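Teaching Two Arms to Handle Cloth: What I Learned from Recording 280 Demonstrations
Project report by Maëlys Delaunay
Submitted 08/08/2024

I signed up for this project thinking I'd spend most of it training models. I spent most of it moving robot arms by hand and saying "again" to myself. So this report is mainly about collecting data, and the learning part gets a smaller section than I planned in my proposal (sorry, Pascal!).

The goal was a set of demonstrations for a two-arm policy that works with soft things. Rigid blocks are pretty well covered by the older recordings in our lab at Flelldale, but cloth was a big hole. Every time you let go of fabric it lands in a new shape, and the model has to have seen enough of those shapes to do something sensible with the next one.

How a session went

Each recording is one episode. I set the cloth down, start the logger, drive both arms through the task, and stop. The logger saves the joint positions and the camera streams together, and I type in a short label for what I was trying to do. We call the whole recording setup Elia, and by the second week I was talking to it out loud.
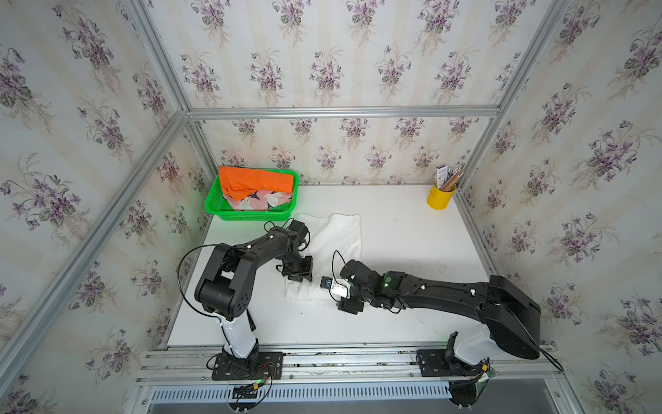
Getting both grippers to work close together was the hardest skill to pick up, and I mean for me, before we even get to the robot. My right hand always wanted to go first. In my early episodes you can see it in the joint plots: the right arm moves, waits, the left arm catches up, and then there's a long flat stretch where I'm deciding what to do. Blair Gourlay watched a few of those back and told me to slow the whole thing down until neither arm had to wait. That helped a lot — my episodes got a little longer but much smoother, and I stopped throwing so many away.

What I kept and what I tossed

I started out keeping only clean runs. That was a mistake, and I'd tell anyone doing this next year to skip that phase. A policy that has only watched perfect grasps has no clue what to do after a bad one. So I changed the rule: if I missed a grab and recovered from it, the episode stayed and got a "recovery" tag. If I missed and gave up, it went. Episodes with a dropped camera stream went too, no matter how pretty the folding was.

I finished with 280 episodes I was happy to train on. I also wrote down 6 starting arrangements for the cloth and rotated through them, so I wouldn't keep laying it out the way I found easiest. Before I had that list, my starts were way too similar. You don't notice your own habits until you plot them.

Keeping the background the same

I went back and forth on this one. Leaving the surroundings alone makes episodes easy to compare, and it means a weird result probably comes from the cloth or from me. The risk is that the model leans on the background and gets lost somewhere else. I decided to hold everything steady for this first set and leave the variety for a second one.

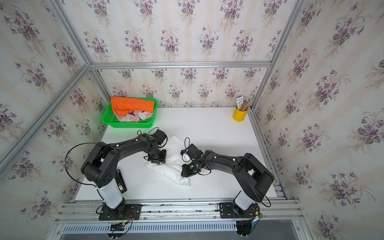 Thibault Collet read my draft and disagreed with that choice pretty strongly. He thinks I should have changed the surroundings from day one, even if it meant fewer usable episodes, and he wrote that a small varied set would teach us more than a big tidy one. I see his point, and I don't have a result that settles it. We agreed that the second set should change one thing at a time, starting with the walls.

Training, briefly

I ran one baseline on the full set and one with the recovery episodes taken out. I haven't done enough test runs to report success rates, so I'm leaving the comparison for the follow-up. The training configs and episode labels are in the project folder, along with 8 episodes I flagged as strange and would love a second opinion on.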